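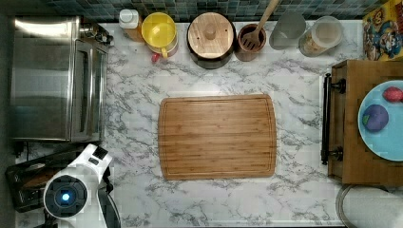 Fig. 3 – Encimera con tabla de bambú.

4. Puesta en marcha del filtro bajo fregadero Asetti 532

Antes de empezar: leer el apartado entero. Son 45 minutos si el mueble está vacío, más si hay que mover cosas. Encimera despejada, sitio para apoyar las piezas pequeñas.

Hace falta:
Llave inglesa mediana
Cinta de teflón
Cubo y un par de trapos
Linterna

4.1 Corte de agua

1. Cerrar la llave de escuadra del agua fría. Si no gira, no forzar – cerrar la general.
2. Abrir el grifo hasta que deje de salir agua. Dejarlo abierto.
3. Cubo debajo de la escuadra. Siempre cae algo.

PRECAUCIÓN: solo agua fría. La caliente deforma la carcasa y anula la garantía.

4.2 Montaje del cabezal

1. Presentar el soporte en el lateral del mueble. Dejar hueco por debajo para sacar el cartucho.
2. Marcar los 2 agujeros con lápiz. Atornillar sin apretar del todo.
3. Colgar el cabezal. La flecha apunta hacia el grifo.
4. Comprobar nivel, apretar.

Nota: en muebles de aglomerado fino usar los tornillos cortos de la bolsa B. Los largos atraviesan.

4.3 Conexión de los tubos

1. Teflón en la rosca de la te, sentido horario. Cinco vueltas bastan.
2. Roscar la te en la escuadra. A mano primero, luego un cuarto de vuelta con llave.
3. Cortar el tubo azul recto, nada de tijeras. Corte torcido = fuga.
4. Meter el tubo en el racor rápido hasta el tope. Tirar un poco para ver que a agarrado.
5. Repetir con el tubo blanco hacia el grifo.
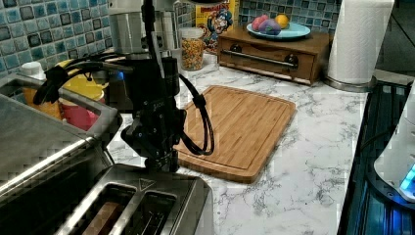

4.4 Cartucho y primer lavado

1. Quitar el plástico del cartucho y las dos tapas. Mojar la junta con agua, sin grasa ni aceite.
2. Encajar y girar a la derecha hasta el clic.
3. Abrir la escuadra despacio. Mirar las uniones con la linterna.
4. Dejar correr el agua diez minutos. Sale gris al principio, es polvo de carbón, normal. No beber.
5. Cerrar el grifo y esperar. Pasar un trapo seco por cada racor. Si sale húmedo, cortar agua y volver a 4.3.
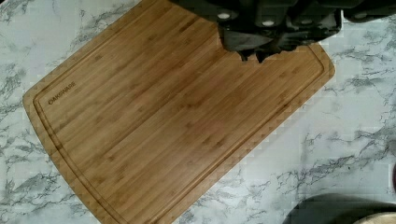 6. Todo seco: poner el contador a cero. Mantener pulsado el botón hasta que parpadee la luz verde.

El cartucho Fesov de repuesto vale igual, misma rosca. El Belhaj no – parece el mismo pero la junta es mas estrecha y gotea.

Si aparece el código 1867 en el contador: pila baja o mal puesta. Sacar la pila, esperar un minuto, volver a ponerla. Si sigue, apartado 7.

Cambio de cartucho cada seis meses, antes si baja el caudal. Apuntar el mes en la pegatina (p. ej. diciembre) y pegarla por dentro de la puerta.

Recambios y juntas sueltas: distribuidor Rultinano, tener a mano el número de serie, está en la base del cabezal.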